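The Case for a Very Small Trash Can

I have strong feelings about wastebaskets, and I know how that sounds. Give me a few minutes anyway, because I think most of us have been throwing things away in the wrong place, in the wrong size of container, for most of our adult lives.

The standard advice is to buy one big can for the kitchen and be done with it. Thirteen gallons, foot pedal, parked at the end of the counter where everybody bangs a hip on it. I had one of those for seven years. It was a good can! I have nothing against it. But it trained me to do something silly, which was to leave little bits of trash all over the apartment while I waited for a reason to walk to the kitchen. Tea bag tags on the desk. Clipped threads on the arm of the couch. Receipts, so many receipts, folded into quarters and tucked under a lamp like I was saving them for somebody.

Then my friend Vy Đoàn had me over to help her hem curtains, and she had a tiny lidded can sitting right up on the worktable, next to the pins. Every snip of thread went in. Every backing paper, every bent pin wrapped in tape. When we finished, the table was already clean. We just stopped working and ate dinner on it. I went home and ordered a little can that same night, an Endico, and I now own 4 of them in various makes (the Rolon by the bathroom sink is the prettiest, the Pevitz on my desk is the one I'd save from a fire).

People argue with me about this. Nhung Tăng, who shares an office with me and has excellent taste in everything else, thinks trash on a table is gross, full stop. I understand the instinct. We're taught that garbage belongs down low and out of sight, preferably behind a cabinet door. But look at what a tabletop can really holds: pencil shavings, a sticker backing, the foil from a piece of gum. None of that is gross. It's only gross if you put a chicken bone in it, and I would ask you, please, to keep walking to the kitchen with your chicken bones.
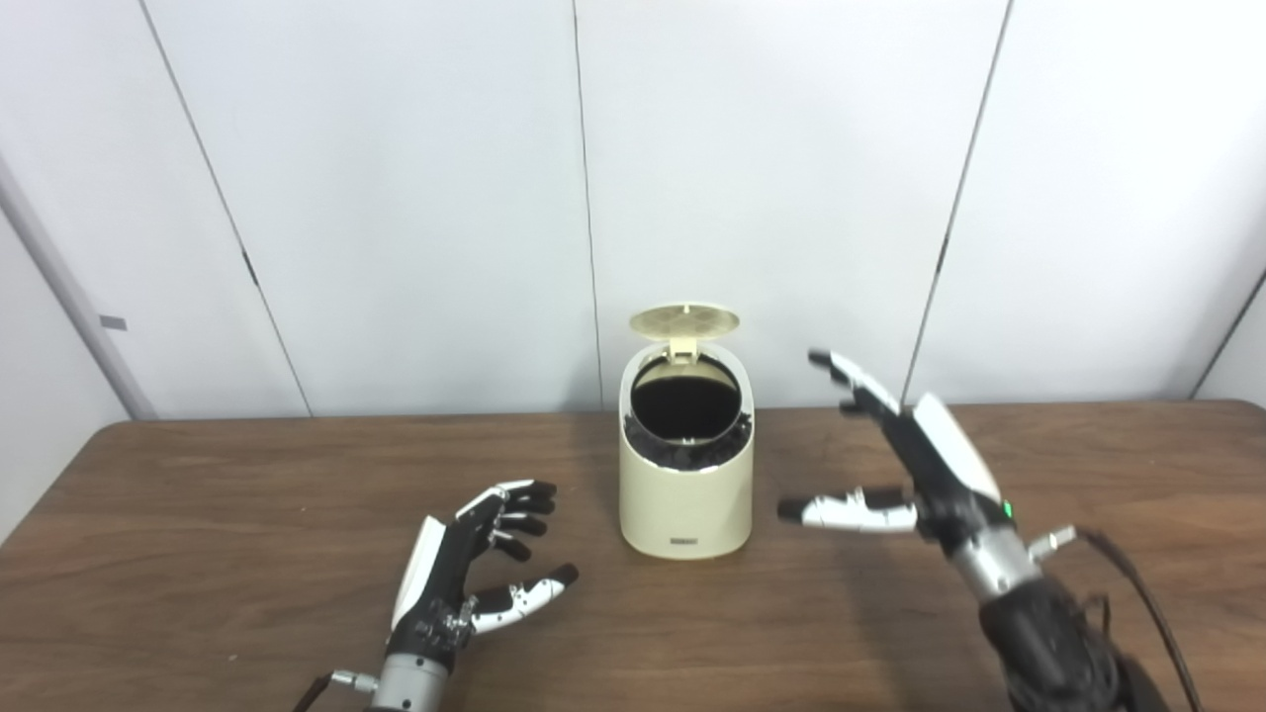 Shape matters a lot more than I expected when I started down this road. I began with a square one and it was a pain to wipe out, all corners, with eraser crumbs packed into every one of them. Now I'm firmly for the rounded, oval, tub-like kind in a cream or off-white, with a flip-top lid hinged at the back so it tips up out of your way and stays attached. A soft pale color looks lovely against brown wood grain, too, and I don't think that's a shallow thing to care about. You're going to be looking at it all day. It should be as nice as your mug.

Color brings me to liners, where I've changed my mind completely. For a long time I went without. The can is so small, I figured, just tip it out! Well, try tipping out a can with one smear of glue stick and a week of tape balls in it. You need a liner. Black is my pick, folded over the rim and left a bit bunched up around the inside. I used to trim mine so they wouldn't show, and it took forever, and then they slid down the first time I dropped in something heavier than a tissue. Let it bunch. With the lid closed you'll hardly think about it, and with the lid open you're busy throwing something away.

The lid is worth having, by the way, even for dry trash. I went back and forth on this one. An open cup is faster, and I know crafters who swear by an old jar. But I have a ceiling fan and a cat named Từ, and between the two of them an open jar of paper scraps lasts until lunch. A flip-top can stand open while you work and close when you walk off. That's all I want from it.

My one real caution is about emptying. A big can tells you when it's full because the bag won't close. A little one fills up in two days if you're wrapping presents, and then you start pressing things down with your thumb, and suddenly you've got a brick in there. I empty all of mine on the same evening the kitchen bag goes out, full or not. It takes me less time than finding my shoes.

I'm writing this with the Pevitz by my left elbow, and there are two tea bag tags in it, plus the torn corner of an envelope and a dead pen. Any other winter they'd all still be under the lamp.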